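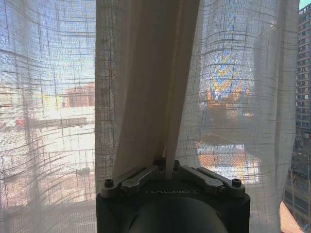 Prumodero opened its weaving mill to visitors on August 26, 2025, and I took the early bus to Isville to see it. I have sewn curtains at home for many years, but I had never stood near an industrial loom. My main interest was the light fabrics, the kind that let the daylight in and still give some privacy. The three off-white panels were my favorite thing of the day. They are sheer and have a look of linen, and I would gladly hang such a cloth in my own kitchen.

The weaving hall

Our guide was Damilola Odukoya, who plans the production. She gave us ear plugs and spoke very loudly. One warp for the sheer cloth has 4000 threads, and when a thread breaks the loom stops by itself. A weaver then finds the end and ties it again by hand. I asked how long this takes. "For me, ten minutes. For Ovidiu, one," she answered.

Ovidiu Tănase showed us the knot three times and I still could not repeat it. He learned it in Radu, in a small mill that is closed now.

Finishing and the roof

After weaving, the cloth is washed and dried under light tension, so that it will not shrink later in the house of the customer. We also went up to the roof – a broad, flat surface of concrete with a small building on it. I was glad for the fresh air after the noise.

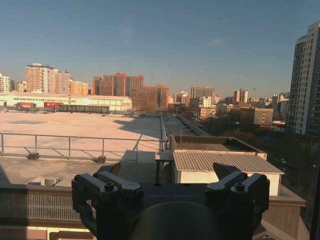
The shop and practical notes

The remnant shop is next to the gate. I bought two pieces with small faults, which I could find only when I held them against the window. Cards are accepted. Bus 309 goes back to Zamberg, but the last one leaves early in the evening, so please check the timetable. The next open day is planned for January.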